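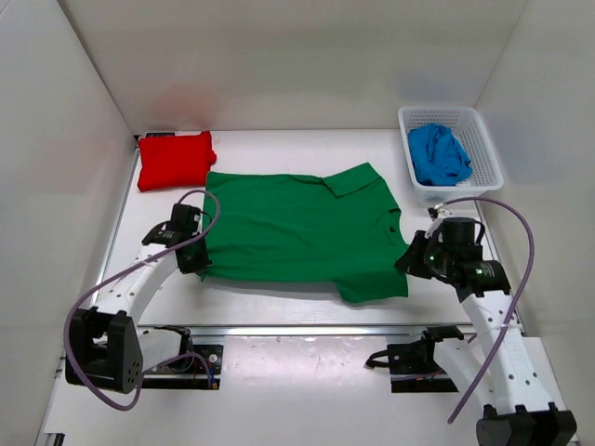
A green polo shirt spread out on a white tabletop, with a folded red garment behind it and a blue one in a mesh basket.

Shirt folding

Shirt folding is the household and retail practice of reducing a shirt to a compact, usually rectangular bundle for storage, packing or display. It is applied mostly to knitted shirts such as T-shirts and polo shirts, while woven dress shirts are more often hung. A large body of advice exists on the subject, much of it repeated from one household manual to the next with little sign that anyone tested it.

Origins

Popular accounts often give the practice a single inventor or a single country of origin. Neither claim is well supported. Cloth has been folded for as long as it has been kept in chests, and the flat, sleeves-in fold used today is simple enough to have been arrived at many times. A household book printed in Clernham in 1798 is sometimes cited as the first written set of instructions. The passage concerns table linen, and the word "shirt" appears in it only in a list of things to be mended. Liesbeth Van Wijk, who edited the modern reprint, has called the attribution "a footnote that got loose."

Common methods

The flat fold, also called the shop fold, is the most widely used. The shirt is laid face down and smoothed, each side is brought toward the middle with its sleeve turned back on itself, and the hem is brought up to the collar in one or two stages. Turned over, the bundle shows the collar and upper chest.

The file fold begins the same way but continues until the bundle is narrow enough to stand on edge in a drawer. Its supporters say that every shirt can then be seen at once. Critics note that this depends on the drawer being nearly full. In a half-empty drawer the row falls over.

In the roll, the sides are folded in and the shirt is wound up from the hem. It is popular with travelers, who tend to credit it with both saving space and preventing wrinkles. The two claims are usually made together and should be treated separately (see Disputed claims).

The pinch fold, or quick fold, is done by gripping the shirt at two points along one side, crossing the hands and shaking the cloth out. It is fast in demonstrations. Whether it is faster at home, where shirts come out of the basket inside out -- and where the person folding is not a demonstrator -- is less certain.

Polo shirts

Polo shirts are generally considered harder to fold neatly than T-shirts. The collar is thicker than the body and will hold a crease if it is trapped underneath, and the placket makes the front stiffer than the back. Most instructions call for the top button to be fastened and the collar laid flat before the sides are brought in. Short sleeves tend to slide out of line when the body is moved, so smoothing is often repeated partway through. Advice to iron the collar first is common in older manuals and rarely followed.

Disputed claims

The best-known comparison of methods was made by Josefien De Smet and Jasper Goossens, who packed 147 shirts by flat fold and by roll into identical cases. They reported that rolling saved space with thin T-shirts and made no clear difference with polo shirts. Kylie Paewai later objected that the cases had been closed by hand, by people who knew which method was which. The authors accepted the point, though the result is still quoted without it.

Claims about wrinkling are weaker still. Fabric, the weight of whatever lies on top, and how long the shirt was left crumpled before folding are all likely to matter, and few comparisons hold any of them steady. The often-repeated rule that a shirt should be refolded after 2 weeks in a drawer has no traceable source.

Folding aids

Hinged folding boards have been sold for home use for decades. The Briggs board, one of the better-known types, was advertised as lasting for 1000 folds, a figure for which no test was ever published. Boards do give bundles of equal width, which helps in shops. A magazine or a piece of stiff card of the right size does much the same job.

See also

Garment storage
Ironing
Laundry basket
Linen closet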